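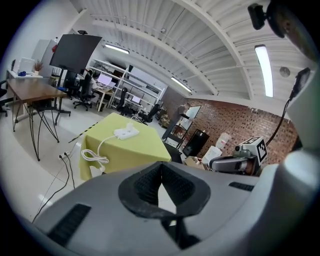 4.2 Cables and table use

Van der Linden and Yusof argue that people leave cables out because they have nowhere to put them. We doubt it. Of the 156 rooms in the Kelolbridge survey, those with more storage were no tidier, and their "cable clutter" score lumps a cord in use together with one left behind.

Figure 3. Power strip on a cloth-covered table, with a white cable hanging in a tangle at the front.

In Figure 3 a plug is in the strip, so a drawer would change little. Whether the tangle bothers anyone is a separate question, and the survey never asked it. Van Wijk's reply, based on 380 diary entries, does ask, but only of people who had just finished cleaning.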